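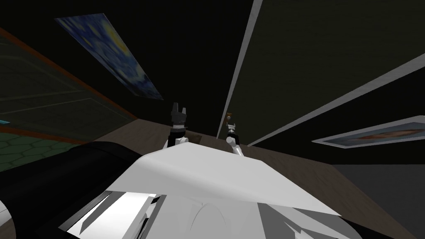 How a Saltton nursery rebuilt its customer emails

May 10, 2023

Clorstead Growers has sold perennials and shrubs from the same lot outside Saltton for 17 years. Until last November, its marketing was a roadside sign and a newsletter that went out when someone had time to write it. The owner spoke with us about what changed.

"We had one list, and everybody on it got the same thing," she said. "Landscapers were getting tips on houseplants. A lot of them unsubscribed, and I don't blame them."

The nursery moved its list to Sakden, an email service, and split it in 2: trade buyers and home gardeners. The trade list is small, some 200 addresses. Those customers get a plain availability sheet early in the week with pot sizes and prices.

"No pictures, no greeting. They read it in the truck," she said.

Home gardeners hear from the nursery every other week in spring and once a month after that. Each message covers one job, such as dividing hostas or cutting back grasses, and ends with the opening hours. She writes them herself and keeps them short enough to read on a phone.

Asked about sales, she was careful. A spring message on bare-root roses brought in 60 orders before the weekend, but other emails have done very little. The one on soil testing got two replies, both from people asking to be taken off the list.

She has no plans to add text messages. "Customers gave me an email address. If they want a text, they can ask for one."

The next job is the sign-up form, which still asks for a fax number.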